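Section 4. Recording your first demonstrations

By now you've charged both grippers, paired them with the recorder and run the calibration in Section 3. If you skipped calibration, please go back. I skipped it once in January and threw away a whole afternoon of recordings, and I wrote the thing!

This section covers showing the robot a task with your own two hands. If you'd like to drive the arms from the desk instead, that's Section 6, and most of what you learn here carries over.

4.1 Before you pick anything up

1. Choose one task and write it down in one sentence. "Put the framed picture on the board" is a fine first task. "Tidy up" isn't, because you and your partner will each do it your own way.

2. Clear away anything you don't want the robot to learn about. Coffee cups are the worst offenders in our Cudatville room.

3. Walk once around the table and look for cables. You'll be watching your hands for the next hour, so move anything you could catch a foot on.

4. Switch on the recorder and wait for the steady tone. Two short beeps mean only one gripper has connected. Turn the silent one off, wait for its light to go out, and turn it on again.

Note: Bracelets, watches and long sleeves are fine as long as they don't slide over a marker. Push them up or take them off if you're not sure.

4.2 Holding the grippers

5. Take one gripper in each hand, with your fingers through the trigger loop and your thumb resting on top. Hold them like you'd hold a garden hose nozzle, firm but not squeezing. New people nearly always squeeze, and their forearms are sore by lunch.

6. Stand at the long side of the table, close enough that your elbows stay a little bent when you reach the middle.

7. Bring both grippers out over the table and hold still until you hear the start chime. The recorder is finding the marker cubes, and it needs a clear look at both.
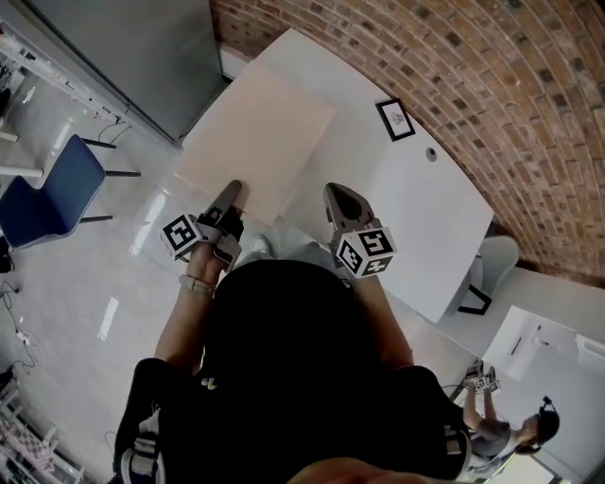 Figure 4-1. Both grippers at the table, marker cubes uncovered.

8. Open and close each gripper one time, left first. This gives the software the full travel of the fingers. I do it slowly and say "left, right" under my breath, which Marlies Strebel teases me about, but I've never mixed them up.

Caution: Keep loose hair, lanyards and fingertips away from the jaws. They aren't strong, but they do pinch.

4.3 Doing the task

9. Do the task once from start to finish at a calm, even pace. Think of showing a card trick to a friend who wants to learn it. Don't act it out in slow motion, though! The robot copies your timing too, and slow-motion people make very sleepy robots.

10. If you fumble, keep going and fix it the way you naturally would. A dropped object that gets picked up again is a perfectly good recording. A dropped object followed by a long sigh and a look at the ceiling is one to delete.

11. When you finish, bring both grippers back to where you started and hold still for the end chime.

12. Press the foot pedal to keep the recording, or press it twice to throw it out.

13. Move the objects a little and go again. Shift them, turn them, swap their sides. This is the step people get lazy about, me included.

Note: Each gripper has its own view of the work, so it helps to know what it sees. Open the Preview tab after your first recording and play both gripper views side by side. 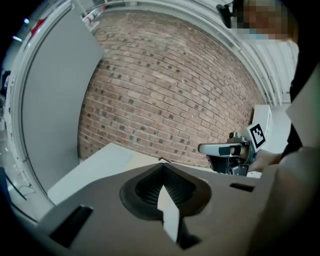

While you're in Preview, check that the fingertips are in view the whole time and that the picture doesn't go blurry when you reach. Blur usually means you moved too fast, or there's a fingerprint on the lens. Wipe it with the soft cloth from the box. Urs Auer uses his shirt, and I have asked him to stop.

4.4 Two people in one room

You can run two pairs of grippers at once, each with its own recorder. Give each pair a different marker set in Settings > Markers before you begin. If both are left on the factory set, the recorders can swap hands between you, and the playback looks haunted.

14. Work at separate tables if you have them.

15. Agree on who calls the breaks. Stop at least once an hour and put the grippers down properly, on the stand, with the jaws open.

4.5 How many is enough?

For a simple pick-and-place job I start with 138 recordings, train once, and see what the robot gets wrong. Our biggest set so far is 1,006, for the Londoño folding job, and I wouldn't wish that on anyone's wrists in a single week. Spread it out and trade places often.

Caution: The recorder stops saving at 1,000 recordings per folder and gives no warning. Start a new folder before you get there.

When the folder is ready, dock the grippers, leave the recorder on until the upload bar is full, and go on to Section 5.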